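Feeling at Home in Zerkdale: Student Report

Our question was why newcomers stay in Zerkdale or go back to where they were born. We handed out 33 surveys in September and got so much more than we hoped for, whole pages of handwriting!
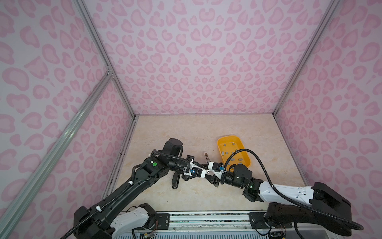 Duygu Canpolat wrote that she stayed for the neighbors, and that learning the language mattered less to her than being asked in for tea.

I loved reading that one (twice!). Next, 11 people agreed to longer talks.

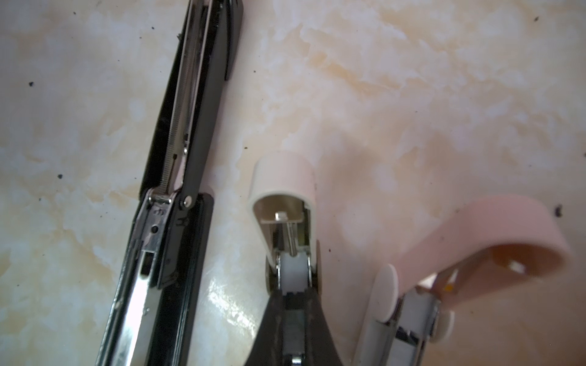
What We Want to Ask Next

Do their children feel the same way?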